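4.2 Clearing a mixed bin

We turn now to the task that, of all those in our set, people tend to think will be the easiest. When Rosalie Frei and Ingeborg Brunner went round asking families in Wukulgate which chores they would most gladly hand over, tidying came up again and again, well ahead of ironing and only a little behind cleaning the oven. By tidying, most of them meant something quite humble: a heap of things has gathered in one place, the things do not belong together, and somebody has to pick them out one by one and put each where it lives. A child of four can do it, given enough encouragement, and a grown-up can do it while talking on the telephone. We wanted to know how far a machine could get with the same job if we left it alone with an ordinary heap and did not help.

The workspace was kept plain on purpose. An industrial arm stands at the side of a wooden table, and the objects are placed in a grey bin with sloping walls. We chose things that might turn up in a family kitchen or under a sofa, and we took care that they should differ in the ways that matter to a gripper: thick and thin, dull and shiny, see-through and solid. The arm was given no list of what the bin held. It had to settle for itself what to reach for first, and Hannelore Bühler, who oversaw the runs, stepped in only when the arm had stopped moving for good or was pressing hard on something that would not give.
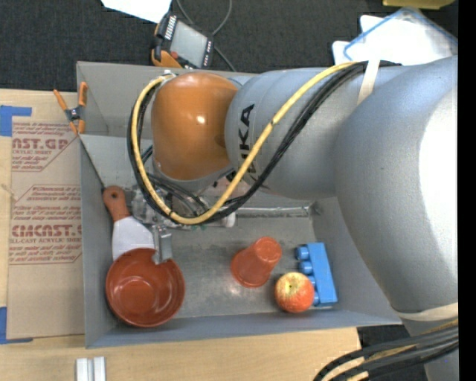 Figure 3. Bin-clearing task: the arm over a bin holding a bowl, a spatula or scraper, a plastic cup, an apple and a toy building block.

We made 163 attempts at single objects, spread over a good many fillings of the bin, and a fair share of what we learned came from watching the slow ones. Solid, chunky things gave the least trouble. An apple is a forgiving object, as anyone who has packed a lunch box in a hurry will know, and the arm could come at it from nearly any side. A toy block was much the same so long as it had a little room. Once the two were touching, though, the arm was apt to treat them as one lump, and it would close its fingers across the pair and then seem to ponder the matter for a while before letting go. Gebhard Fankhauser suggested a gentle nudge before each grasp, to part things that lean on one another, and this helped more than any of the cleverer changes we had tried in October.

Thin and open shapes were harder. A bowl can only sensibly be taken by its rim, and a rim close to a bin wall leaves very little space for a finger to slip down behind it. People get round this without thinking – they tip the bowl, or slide it towards the middle with a knuckle – and we had taken such habits so much for granted that we had not provided for them at all. Flat blades were awkward for a similar reason, and a see-through cup lying on scuffed metal was sometimes passed over altogether, as though the arm had looked straight through it (in a sense it had).

Then there is the question of time, on which we would rather be frank. A full bin took the arm up to 12 minutes. Ebere Igwe, who was kind enough to do the same job by hand for comparison, was finished before we had properly started the clock, and had to be asked to do it again. Speed may matter less in a home than on a shop floor, and several of the families told us they would not mind a slow helper if it worked while they were out. They would mind very much, however, coming home to find it stuck over the first bowl. On the strength of these runs we would trust the arm with a bin of blocks and fruit, and we would still want a person within earshot for the rest. Section 4.3 takes up the matter of putting things away once they have been lifted out.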